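Search this site Search Advanced search

3.2 Gathering the cloth demonstrations

We went into this part of the project thinking the cloth would be the easy bit. Drasham, our policy, had already learned to stack cups from teleoperated examples, and I figured a piece of fabric would just need more of the same (more episodes, more coffee, done by January). Well, no! Cloth never lands the same way twice, and the person driving the arms has to make up a fresh plan nearly every time. So most of this section is about people and how we got steady, useful examples out of them.

Each episode starts with a garment or a plain piece of fabric dropped on the table. The operator moves both arms at once, and Zuvham, our recording tool, saves the joint positions along with every camera view. We kept the views from the wrists because the fixed view loses so much when dark fabric sits on a dark table, and you really want to know what the fingertips are doing at the moment they close. Figure 4 has one view of each kind, starting with the wrist. 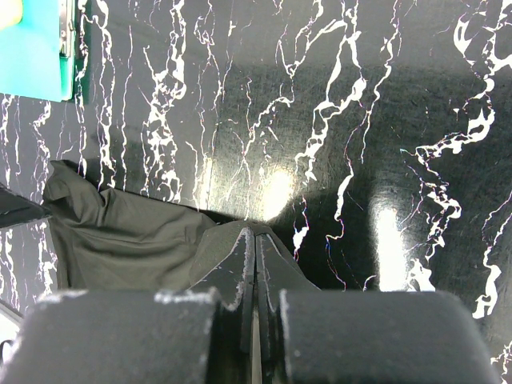

Why not record one arm at a time and join the two halves later? The arms depend on each other too much with cloth, and a pull from one side changes what the other side has to grab, so halves recorded separately wouldn't fit together.

We did try a version of that early on, I should say. Unnur Fogh spent a whole afternoon recording left-arm passes and then right-arm passes over the same towel, and when we trained on the stitched result the policy would reach for places where the fabric used to be. We threw the lot out. From then on, both arms were always under one person's control, start to finish.

The next question was how fussy to be. Bríd Brennan wanted to keep only the clean runs, the ones where a grasp takes on the first try and everything goes smoothly from there. I wanted the messy ones too, because a slipped grasp followed by a good recovery seems like exactly the thing a learner should see. We settled on keeping a recovery as long as the operator got back on track within 8 seconds, and marking it with its own label so we could leave it out of training later if it hurt. (Section 5 has those numbers, and I'm pleased to say they went my way, mostly.)

We recorded 42 episodes for each starting arrangement and let each operator do three practice runs first. Practice runs never go into the set, even the lovely ones. People also get slower and sloppier as a session wears on, so we swapped operators often and wrote down who was driving, which let us check later whether the policy was picking up one person's habits. It was, a little! Unnur pinches close to a corner and Bríd likes to take a good fat fold, and with too much of either one the policy copies it everywhere.

We didn't strip the workspace down to bare fabric, either. A policy trained with only the target in view can fall apart as soon as somebody leaves a cup out, so the fixed view takes in other everyday things near the cloth, like the yellow mug toward the back and the basket of fabric off to the right.
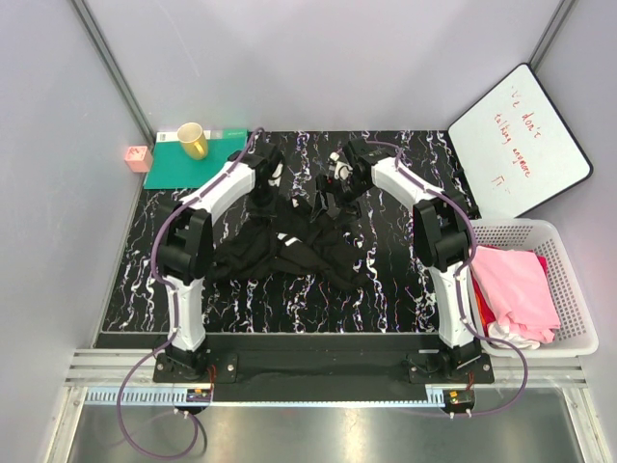 Figure 4. Views from cloth recording. First, a wrist view with closed fingertips at the fabric. Second, the fixed view, with both arms over the dark cloth.

3.3 Labels and clean-up

Labeling took longer than recording, and I wish we'd planned for that. We used Tiltetti, a small script that plays an episode back at half speed and lets you tap a key whenever a new phase begins: reach, grasp, lift, spread, release. Two of us labeled every episode separately. Where our marks disagreed we watched it again together, and most of the arguments were over the point at which a lift becomes a spread. We ended up calling it a spread as soon as the two grippers begin moving apart, and we went back and fixed the older labels to match.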